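The Spare Room Economy

Kadusville, in May. Rents up again, and the small ad boards full of the same line — room to let, furnished, suit one person. I read 402 of them over a week, mostly before breakfast. A lot of beige walls. A lot of "no overnight guests."

What struck me was how many were in family houses. Grown kid moves out, door stays shut for a year, then the heating bill lands. So the bed gets stripped and up goes the ad. In Wuldale, half an hour up the valley, it's the same story with worse buses.

The money is decent if you can stand it. One couple on Dimitrov Street clear enough to cover their groceries and the car insurance. They also haven't had a bath after nine at night in 17 months, becuase the lodger works early. You trade something. Mostly it's the bathroom.

Then there's the clearing out. Worst part, everyone agreed. Closets first, then whatever is under the bed. Coats that fit no one. Sort it in daylight, one pile to keep and one to go, and don't sit down with the photo albums.

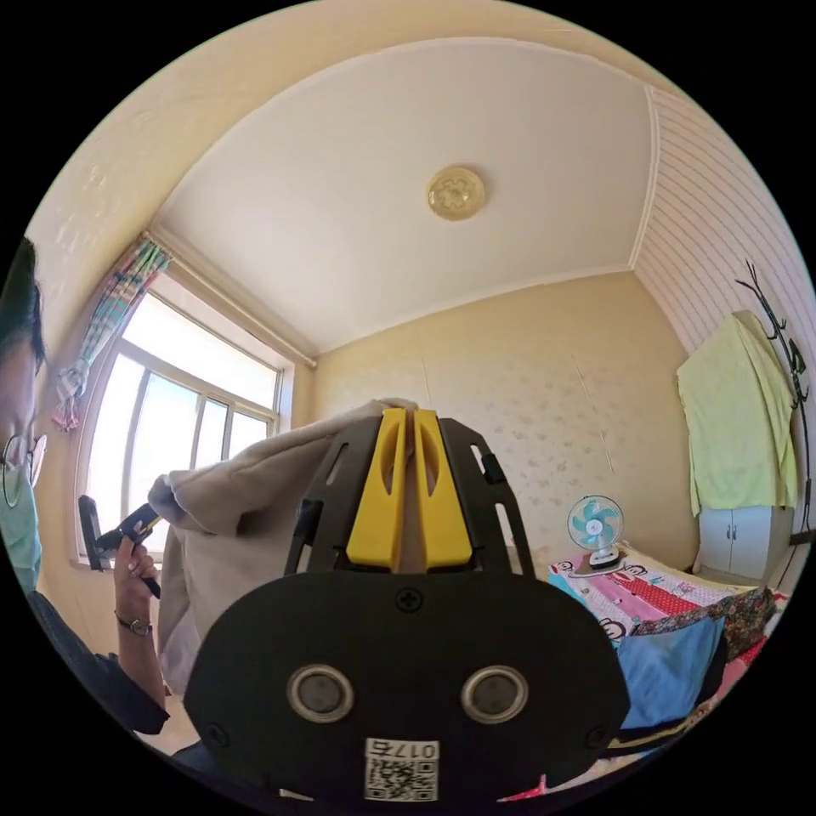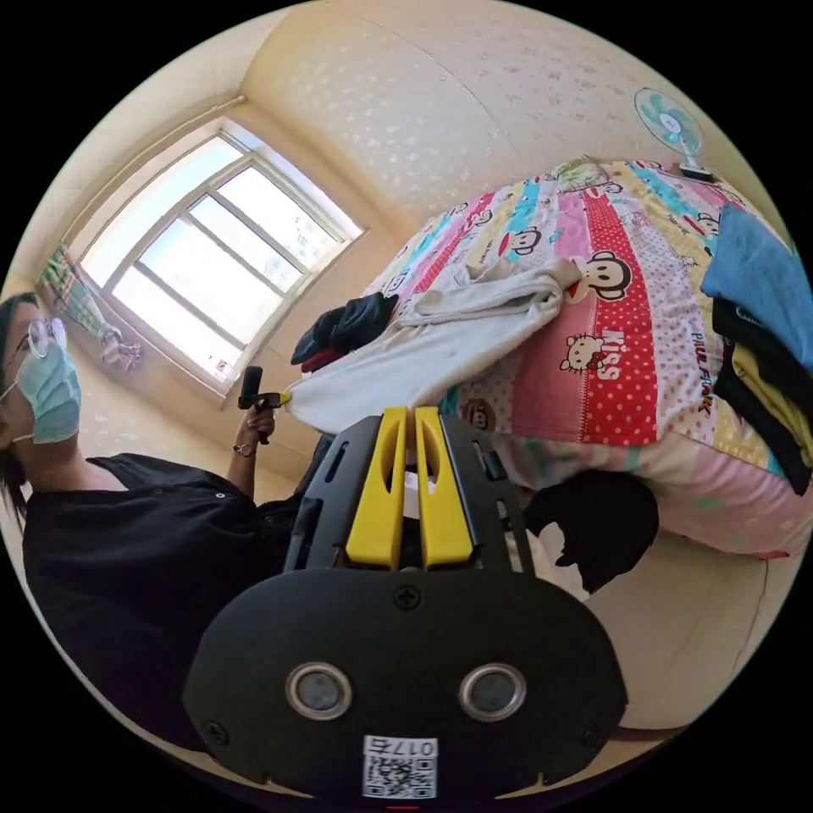
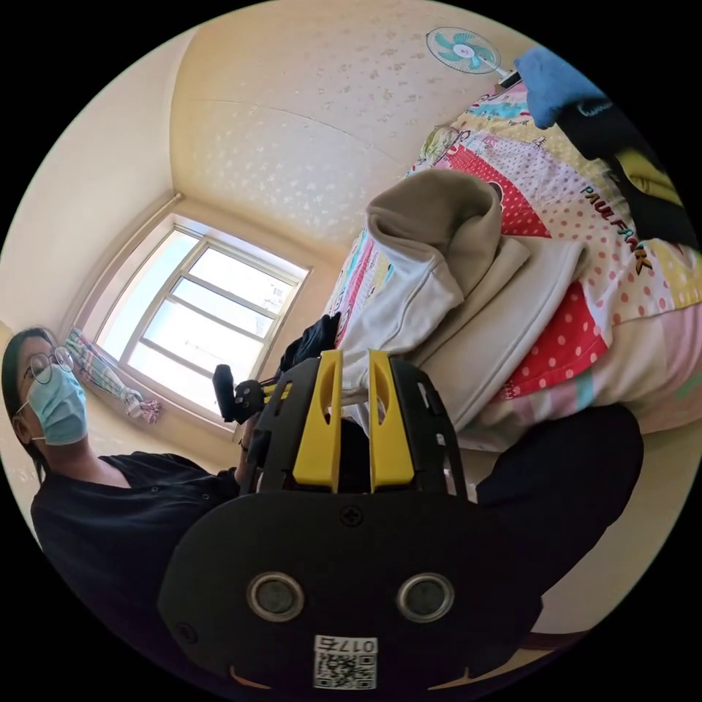
Price is where people come unstuck. Too low and the phone never stops, too high and you get one caller who wants to haggle over the wifi. Flunent, the listings site most people round here use, will suggest a figure for you. Landlords I met ignored it. They asked a neighbor instead and knocked a little off.

Write things down, too. Who buys the milk. Whether the front room is shared. One woman had seven house rules taped inside a kitchen cupboard and swore she'd only ever needed the one about pans. Another had nothing on paper and ended up 1,000 dollars short when her lodger left over a long weekend, keys in the mailbox, no note.

And the good ones? They exist. A nurse who stayed four years and still comes for Thanksgiving. A student who fixed the gate. A retired bus driver, quiet as anything, who grows tomatos on the back step and leaves them on the counter in a bowl. His landlady put the rent up once, by a little, and felt bad for a month. She hasn't touched it since. The ad is still saved on her computer, she told me, just in case he goes.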